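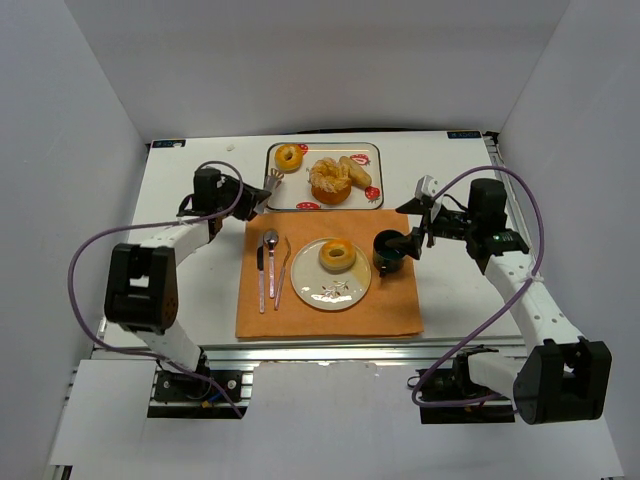

Breakfast setting at the two-arm table, with the right gripper at the mug and the left one over the rim of the bread tray.

Vestora Table Tasks: Breakfast Set

This page covers the breakfast recordings made for the Vestora project at our Vimmont lab. Krešimir Leka built the task list and Saron Fikre did most of the operating. The set now holds 369 episodes, all driven by hand through a pair of leader arms and saved with joint positions and gripper openings.

An operator gets one written instruction per episode, such as "put the bagel on the plate" or "move the mug to the left of the plate." There are 27 instructions in all. The bread changes place on the tray between episodes, and so does the tray itself, within a hand's width or so.

The layout in the photo is one of the harder ones. A flaky ring pastry lies on top of a round bun, with a long roll tucked up against it, and one bagel is already on the plate. Knife, spoon and fork are side by side to the left of the plate. The strawberries printed on the tray are useful to us – an early model kept reaching for a printed pattern, and we want plenty of examples where the print is ignored.

Episodes run 17 seconds on average. Dropped items stay in the recording if the operator recovers within the time limit. Almost 13 percent of the set has a recovery of this kind, tagged separately in the index.

Lencho, the dish-stacking set, has its own gallery. The Trirkinport recordings will be added in June, after Saron finishes checking the labels.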